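At Birkett, the sorting tables went quiet in August

Kelly Garside has worked in the ripening and packing house at Birkett, outside Henesham, for 13 years. For most of that time she stood at a table and graded bananas by hand. Now she spends the first half of her shift at a desk, looking at them on a screen.

The company put in an automated grading and packing line in August. It runs on software called Levine, which decides from camera pictures what grade a banana gets, and a pair of arms that place the fruit in trays.

"People thought we'd all be gone by the fall," Garside says. "Two of the tables did go. The people on them went to receiving and to the night crew. I got asked if I wanted to train on the software, and I said yes before I knew what it was."

What it was, mostly, was marking up pictures. Before Levine could be trusted with real fruit it was trained on computer-made bananas, and the graders were asked to go through them and say what they would have done with each one. Garside marked 120 on her first day. Her best day since is 1000, which she doesn't recommend.

"Your eyes go," she says. "With fruit in your hand you turn it over. On the screen you get the side you get."
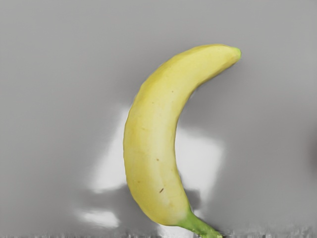

Simulated image: Birkett / Levine training set

A few small specks and a streak on a yellow peel are the kind of thing the graders used to argue about across the table. Garside would pass fruit like that. The first version of the software wouldn't.

"It wanted them perfect. It saw a brown dot and it was ready to throw it out. I had to keep telling them, a speck is a speck. A bruise is something else. You can sell a speck."

She says the developers listened, though it took a few rounds. Green at the ends was another sticking point. A grader reads it along with the color of the rest of the peel and thinks about how long the truck ride is. Levine now gets the delivery distance as part of its settings, which was Garside's suggestion.

The job pays a little more than the table did. She sits down for part of the day and her wrists have stopped hurting. What she misses is the talk.

"There were six of us at that table. You knew whose kid was sick. Now I've got a headset in case the line stops, and the line doesn't stop that often."

When it does stop, it's usually the trays. A bent corner will hold up both arms, and someone has to walk over, clear it and restart from the panel. Garside has asked for a second panel at the far end so that the person clearing the jam can restart the line from there. She is still waiting to hear.

She also worries about who will know the fruit later on. New hires at Birkett go straight to the line and learn the panel first. Garside has started taking them back to the one hand table that is left, for an hour at the start of their training, and having them grade a few boxes the old way.

"If the machine gets it wrong and you never learned it yourself, how would you know?" she says.

Asked whether she would go back to the table full time, she thinks about it for a while.

"For the company, yes. For the wrists, no."

Her shift starts at 5 a.m. The pictures come first, before the trucks.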